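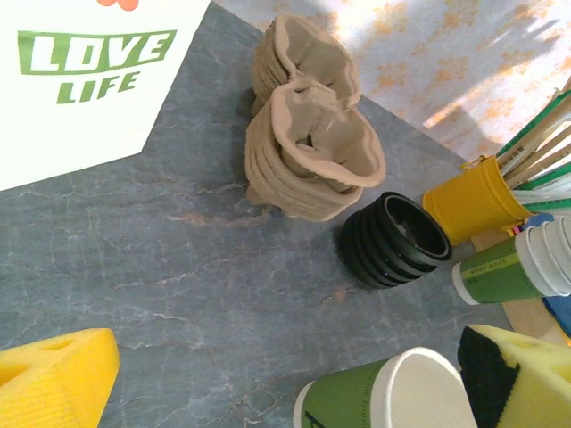

ROBOTICS | WORK AND HOME

Clearing a table is still a hard job for a machine. The trouble starts with sorting. Paper cups lie on their sides, molded pulp sits in a nested stack, and a cup of sticks and straws has to be moved without emptying it. Each item bends under a different load.

Tratach, which builds software for light-duty arms, ran 575 pickup attempts on tabletop clutter in June. Rigid boxes gave little trouble. Nested pulp was the worst case, with 57 attempts ending in two layers lifted instead of one. The company now limits closing force on paper goods and checks finger position 24 times a second.
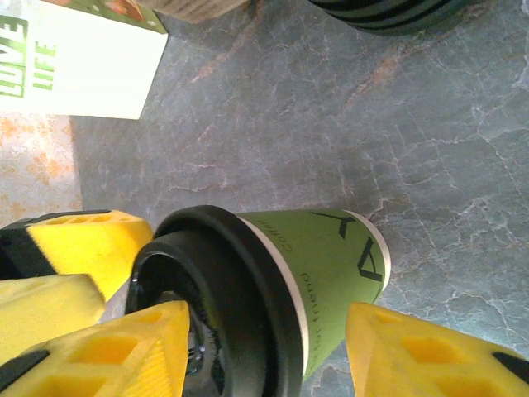 Ridged yellow fingers at a green paper cup on its side. The lid is the stiffest part.

Speed remains the weak point. Tratach's arm needs six minutes for a table that a café worker clears between orders. Comard, which supplies kitchen equipment, plans to offer the system for overnight cleanup only, when a slow cycle costs little. Home use is further off. A kitchen changes daily, and the software must be retuned for each new kind of container.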